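The Gauge at Bomthorpe

The gauge house at Bomthorpe stands on the left bank, 50 yards below the weir. It has one room, one door and a stilling well that goes down through the floor. A float rides in the well. A steel tape runs from the float over a pulley to a counterweight, and the pulley turns a pen.

I took over the station in July. The previous observer left a ring binder, two boxes of charts and a note about the door, which had to be lifted before it was pulled. The terms were in the binder. Read the staff plate at 7 a.m. and 7 p.m. Compare it with the pen. Where the two differed by more than a tenth of a foot, reset the pen and enter the correction in red. Mail the sheets to the Celton office at the end of the month. The fee was 159 dollars a month, paid late.

For the first two weeks the corrections were small and went both ways. In the third week they went one way. Every morning the pen read two tenths high. I reset it. At seven in the evening it agreed with the plate. The next morning it was two tenths high again.

I checked the usual causes. A slipping tape gives an error that grows. A leaking float gives an error that reads low. A blocked intake makes the pen lag behind the river, and on a falling river the pen would then read high, but the river was not falling. It had been at 3.4 feet for nine days. I flushed the intake anyway. I oiled the pulley, weighed the counterweight on the kitchen scale and replaced the pen.

Two tenths high.

The chart showed when it happened. A little after 2 a.m. the line went up, vertical, the width of two small divisions, and then ran flat until I arrived. A river does not rise like that. A gate operation upstream can come close, and the nearest gates were at the Baptista reservoir, so I called Baptista. The man on the desk read me his log over the phone. No gate had been moved since May.

I wrote to Celton and asked for guidance. The reply was one paragraph. It said that the record should be corrected to the plate, that the plate was the reference, and that unexplained offsets should be entered under code 7.

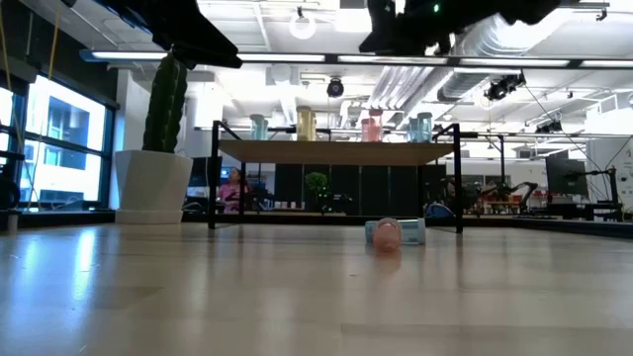

I entered code 7 eleven times. Then I took a folding chair and a thermos down to the gauge house and sat beside the well with the lamp turned low.

At midnight the pen was on the line. At one it was on the line. The clock drive ticked. I could hear the weir through the wall, and under it the small sound of the float touching the side of the well. I read the plate through the window with a flashlight every fifteen minutes and wrote each value on the back of an old chart. They were all 3.4.

At eight minutes past two the tape moved. It went over the pulley smoothly, without a jerk, and the counterweight came down to match. I put the flashlight into the well. The water had risen. I could see the wet mark on the concrete, and the water standing above it. I went to the window and read the plate. It said 3.4.

The well and the river are joined by a four-inch pipe. I had flushed it myself, and the water had run clear in both directions. Two surfaces joined by an open pipe stand at the same level. I went over this several times in the chair. Then I lowered a weighted line, read it against the datum bolt, and got 3.6. I did this three times and averaged the results, which were identical.

At seven I took the morning reading. I did not reset the pen.

I spent that day with the boxes of charts. The previous observer had kept the station for 31 years, and his red ink was neat. Most years there was very little of it. In one year, the second in the first box, there was a run of corrections, two tenths every night for 19 days. He had not used code 7, possibly because the code did not exist yet. In the remarks column he had written "well high" on each line. On the twentieth day he had written "river up," and the plate reading beside it was 2.2 feet above the day before. Discharge had gone from 1,500 cubic feet per second to 2,232 overnight, with no rain in the basin. After that the pen and the plate agreed, and the remarks column was blank for the rest of the box.

I counted my own entries, including the one I had not yet made. There were 12.

I called Celton. They asked whether I had corrected to the plate. I said I had. They asked whether I had used the code. I said I had. I read them the old remarks and gave the chart number, and they said that charts of that age had been superseded by the published record, in which no anomaly appeared. I asked if there was a flood procedure for Bomthorpe. There was. It began when the plate reached nine feet.

The nearest house below the weir is on the Clemska road, on the inside of the bend. The lot is low. I drove out there on Sunday and explained the position to the woman who lives there as well as I could. She asked how high the river was. I told her 3.4. She asked what it was supposed to be. I told her the well said 3.6.

She looked at the river for a while and then asked how many days.

I said seven, less the morning. We started with the chest freezer, because it was the heaviest, and had it up on blocks in the barn before I had to leave for the evening reading.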